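자주 묻는 질문: 소파 커버·쿠션 제작과 천갈이

최종 수정일: 2018년 11월 3일 토요일

브란베리(Branberg) 공방에 전화와 메일로 자주 들어오는 질문을 모았습니다. 목록에 없는 내용은 맨 아래 문의 방법을 참고해 주십시오.

주문과 견적

견적은 어떻게 받나요?

소파 정면, 측면, 뒷면 사진과 가로·깊이·높이 치수를 메일로 보내 주시면 영업일 기준 이틀 안에 답을 드립니다. 등받이와 방석이 분리되는지, 팔걸이가 볼트로 고정된 형태인지도 같이 적어 주십시오. 사진만으로 확인이 어려우면 방문 실측을 권해 드립니다. 견적은 무료이고 받은 날부터 한 달간 유효합니다.

방문 실측 비용이 있나요?

공방이 있는 구와 인접한 구는 받지 않습니다. 그 밖의 지역은 교통비를 실비로 받고, 주문이 확정되면 총액에서 빼 드립니다.

직접 잰 치수로 주문해도 되나요?

방석 커버와 쿠션 커버는 가능합니다. 등받이나 팔걸이까지 씌우는 전체 커버는 실측 없이 받지 않습니다. 곡면이 있는 소파는 줄자로 잰 값이 재는 사람마다 다르게 나오고, 그 차이가 그대로 주름이 됩니다.

방석 치수를 잴 때는 커버를 씌운 상태에서 재나요, 벗긴 상태에서 재나요?

둘 다 적어 주시는 것이 가장 좋습니다. 하나만 가능하면 커버를 벗기고 속통의 가로, 세로, 두께를 재 주십시오. 두께는 모서리와 한가운데 두 곳을 잽니다. 오래 쓴 속통은 가운데가 꺼져 있어 모서리 값만으로는 맞지 않습니다. 뒤쪽이 좁아지는 사다리꼴 방석은 앞변과 뒷변을 따로 적습니다.

제작 기간은 얼마나 걸리나요?

쿠션과 방석 커버는 원단이 있는 경우 일주일, 전체 커버는 3주입니다. 천갈이는 수거일로부터 4주로 잡습니다. 3월은 이사와 입주가 몰려 한 주 정도 더 걸립니다. 날짜가 정해진 입주라면 두 달 전에 연락 주십시오.

주문 후 취소할 수 있나요?

재단 전까지는 전액 환불됩니다. 재단이 시작되면 원단값을 제외한 금액을 돌려 드립니다. 수입 원단은 발주가 나간 시점부터 원단값이 환불되지 않습니다.

원단

어떤 원단을 고를 수 있나요?

현재 취급하는 색상과 무늬는 모두 258종입니다. 면, 리넨 혼방, 폴리에스터 자카드, 벨벳, 인조가죽으로 나뉩니다. 이 중 페리다드(Peridard) 계열은 두께가 있고 표면이 매끈해 반려동물이 있는 집에서 많이 찾습니다. 샤리피(Sharifi) 계열은 짜임이 성글고 촉감이 부드러운 대신 올이 걸리기 쉽습니다.

원단 샘플을 받아볼 수 있나요?

한 번에 다섯 종까지 우편으로 보내 드립니다. 샘플 비용은 3,000원이고 주문하시면 빼 드립니다. 샘플은 반납하지 않으셔도 됩니다. 낮의 자연광과 저녁 조명 아래에서 각각 보시기 바랍니다. 검정과 남색은 전구색 조명에서 구분이 안 되는 경우가 많습니다.

부분마다 다른 원단을 써도 되나요?

됩니다. 등받이, 방석, 팔걸이를 따로 지정하실 수 있습니다. 무늬가 두 가지 이상 들어갈 때는 바탕색을 통일하고, 민무늬 한 색을 팔걸이나 쿠션에 반복해서 쓰는 방법이 무난합니다. 원단마다 수축률이 다르므로 세탁해서 쓰실 커버라면 면과 폴리에스터를 한 장 안에서 이어 붙이지는 않습니다.

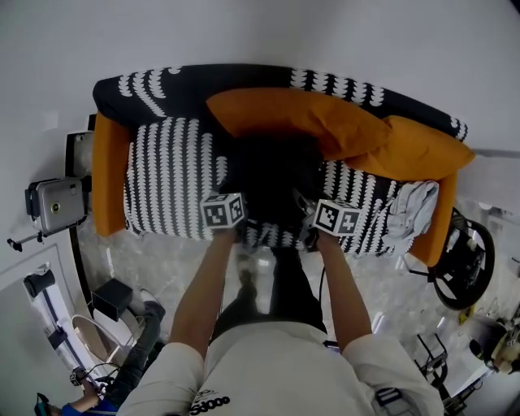 검정 바탕에 흰 무늬를 넣은 등받이와 방석, 주황색 팔걸이와 쿠션.

무늬는 이어지게 맞춰 주나요?

큰 무늬와 줄무늬는 등받이 중심선을 기준으로 맞춥니다. 방석이 두 개 이상이면 방석 사이에서도 줄이 이어지도록 재단합니다. 이 경우 버리는 원단이 생겨 소요량이 늘어나며, 견적서에 따로 표시합니다. 등받이와 방석의 무늬가 서로 다르면 두 면 사이의 무늬 맞춤은 하지 않습니다.

밝은색 팔걸이는 때가 많이 타지 않나요?

손과 머리가 닿는 자리라 방석보다 먼저 더러워집니다. 같은 원단으로 팔걸이 덮개를 한 쌍 더 만들어 두시면 덮개만 벗겨 빨 수 있습니다. 덮개는 앞면을 완전히 덮는 형과 윗면만 덮는 형이 있고, 미끄러지지 않게 안쪽에 벨크로를 답니다.

가지고 있는 원단으로 제작할 수 있나요?

가능합니다. 폭 110cm 이하 원단은 이음선이 생길 수 있습니다. 필요한 길이는 실측 후 알려 드리니 원단을 먼저 사지 마십시오. 의류용 얇은 면이나 신축성이 큰 니트는 커버용으로 받지 않습니다. 가져오신 원단의 물빠짐과 보풀은 보증 대상이 아닙니다.

햇빛에 색이 바래나요?

모든 원단이 조금씩 바랩니다. 남향 창가라면 주황이나 빨강 계열이 먼저 눈에 띕니다. 쿠션은 달마다 앞뒤를 바꿔 놓고, 오래 비우는 집은 커튼을 쳐 두십시오.

쿠션과 속통

쿠션 속은 무엇으로 채우나요?

기본은 구름솜이고, 추가 금액을 내시면 오리털 혼합으로 바꿀 수 있습니다. 오리털은 푹신하지만 매일 두드려 모양을 잡아 주어야 합니다. 알레르기가 있는 분께는 구름솜을 권합니다.

쿠션 커버와 속통은 같은 크기로 주문하나요?

속통을 커버보다 사방 2~3cm 크게 넣어야 모서리가 찹니다. 50cm 커버에는 55cm 속통을 씁니다. 큰 등쿠션은 솜이 아래로 쏠리기 쉬우므로 안쪽에 칸막이를 넣는 것이 좋습니다. 칸막이는 주문서 비고란에 적어 주십시오.

방석이 꺼졌는데 커버만 바꿔도 되나요?

앉았다 일어난 뒤 방석이 몇 분 안에 올라오면 커버만 바꾸셔도 됩니다. 그대로 눌려 있으면 속통을 같이 교체해야 새 커버에 주름이 생기지 않습니다. 교체용 스펀지는 그래빅스(Gravix) 고밀도 제품을 쓰며, 경도는 세 단계 중에서 고르실 수 있습니다. 허리가 불편하신 분은 중간이나 단단한 쪽을 많이 고르십니다.

스펀지만 따로 살 수 있나요?

네. 치수대로 잘라 부직포를 씌워 보내 드립니다. 기존 커버에 넣으실 때는 스펀지를 반으로 접어 안쪽 끝까지 밀어 넣은 다음 펴고, 모서리 네 곳을 손으로 맞춘 뒤 지퍼를 닫습니다. 지퍼가 잘 닫히지 않는다고 힘으로 당기면 이가 벌어집니다.

세탁과 관리

집에서 세탁할 수 있나요?

면과 폴리에스터 커버는 찬물 울 코스로 세탁합니다. 지퍼를 닫고 뒤집어서 넣으십시오. 벨벳은 드라이클리닝, 인조가죽은 물기를 꼭 짠 천으로 닦기만 합니다. 색이 다른 커버는 처음 세 번은 따로 빠십시오. 특히 진한 색과 밝은 무늬가 같이 들어간 원단은 물에 담가 두면 안 됩니다.

건조기를 써도 되나요?

쓰지 마십시오. 면은 100% 제품 기준으로 처음 세탁에서 길이가 줄 수 있어 원단을 미리 수축시킨 뒤 재단하지만, 건조기 열에서는 한 번 더 줄어듭니다. 그늘에 널고, 약간 축축할 때 씌우면 마르면서 자리를 잡습니다.

음료를 쏟았을 때는 어떻게 하나요?

마른 천으로 눌러서 흡수시킵니다. 문지르면 얼룩 테두리가 넓어집니다. 그다음 찬물을 적신 천으로 바깥에서 안쪽으로 두드리십시오. 커피와 홍차는 중성세제를 묽게 풀어 쓰면 대부분 빠집니다. 볼펜 자국은 손대지 말고 먼저 연락 주십시오.

보풀은 왜 생기나요?

짧은 섬유가 마찰로 엉긴 것입니다. 처음 두세 달이 가장 심하고 그 뒤로 줄어듭니다. 손으로 뜯지 말고 보풀 제거기를 약하게 맞춰 한 방향으로 미십시오. 청바지나 거친 담요가 자주 닿는 자리에 많이 생깁니다.

고양이가 올을 뜯어 놓았습니다.

튀어나온 올을 자르지 마시고 코바늘이나 굵은 바늘로 안쪽으로 밀어 넣으십시오. 찢어진 경우에는 그 면만 교체할 수 있습니다. 같은 원단이 단종되었으면 비슷한 원단의 샘플을 보내 드립니다.

배송, 설치, 보증

천갈이 할 소파는 직접 가져가야 하나요?

두 사람이 수거하러 갑니다. 엘리베이터에 들어가지 않는 소파는 사다리차가 필요하며 비용은 고객 부담입니다. 현관과 엘리베이터 문 폭을 미리 재 주시면 당일에 지체되지 않습니다. 소파 틈에 있는 물건은 수거 전에 빼 주십시오.

전체 커버는 직접 씌울 수 있나요?

설명서를 같이 드립니다. 등받이, 팔걸이, 방석 순서로 씌우고, 남는 천은 방석 틈으로 밀어 넣습니다. 틈에 동봉한 고정봉을 끼우면 앉았을 때 천이 올라오지 않습니다. 설치 방문을 원하시면 주문할 때 선택하십시오. 코너형 소파는 설치 방문을 권합니다.

보증 기간은요?

박음질과 지퍼는 1년간 무상으로 수선합니다. 마모, 변색, 반려동물로 인한 손상은 유상입니다. 스펀지는 눌린 깊이가 2cm를 넘으면 2년 안에 무상 교체합니다.

커버가 맞지 않으면 어떻게 하나요?

저희가 실측한 제품은 횟수에 관계없이 무상으로 고쳐 드립니다. 받으신 날부터 2주 안에 연락 주시고, 그 전에는 세탁하지 마십시오. 직접 치수를 보내신 제품은 왕복 배송비만 부담하시면 한 번 고쳐 드립니다.

문의

한국어 외의 언어로도 상담이 되나요?

영어와 핀란드어, 스페인어 메일을 받습니다. 핀란드어는 힐카 킨누넨(Hilkka Kinnunen), 스페인어는 암파로 팔라시오스(Amparo Palacios)가 답장합니다. 전화 상담은 한국어만 가능합니다.

공방을 방문하려면 예약해야 하나요?

원단만 보실 때는 예약이 필요 없습니다. 상담은 예약하신 분을 먼저 받습니다. 평일 10시부터 18시까지 열고, 점심시간은 12시 30분부터 한 시간입니다. 주차는 건물 뒤편에 두 대까지 됩니다.

메일에는 무엇을 적어야 하나요?

성함, 연락처, 지역, 소파 형태, 치수, 원하시는 원단 번호를 적어 주십시오. 사진은 밝을 때 찍은 것으로 보내 주십시오. 예전에 주문하신 적이 있으면 주문번호만 적으셔도 됩니다. 재단 도면을 5년간 보관하고 있어 같은 소파라면 다시 재지 않고 제작할 수 있습니다.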